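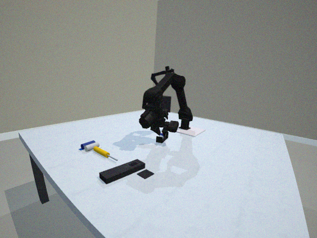

Water Softener FAQ

What does a softener remove?
Calcium and magnesium. The resin swaps them for sodium, so the water no longer leaves scale on heating elements and taps. It does not remove chlorine, nitrate or lead.

How hard is the water in Brilterwood?
Most addresses fed from the Skirnton works get hard water all year. Your supplier will give a figure by postcode. Enter it in the Calance control head in the units shown on the display – parts per million and German degrees are easily confused.

How often does the unit regenerate?
The Calance is metered and regenerates by volume. At the default setting it runs after 2,391 litres, at 2 am. A cycle takes about 30 minutes.

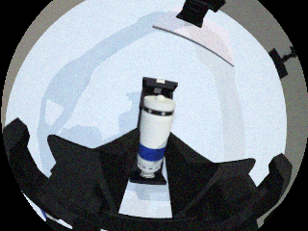
Radu

Which salt should I use?
Tablet or block, according to the model. Do not mix the two. Table salt contains anti-caking agents and will clog the injector.

There is water in the salt cabinet. Is that a fault?
A few centimetres is normal. If it reaches the float, close the inlet valve, open the bypass and check the drain hose for kinks.

Can I drink softened water?
We recommend a separate unsoftened tap for drinking and for making up baby formula. Anyone on a low-sodium diet should use it too.

What pressure is needed?
Between 2 and 9 bar. Above that, fit a reducing valve upstream.

How long does the resin last?
Up to 20 years on mains water. Iron shortens this considerably.

When can I call?
The service line is closed on Monday. Have the serial number ready – it is under the cabinet lid.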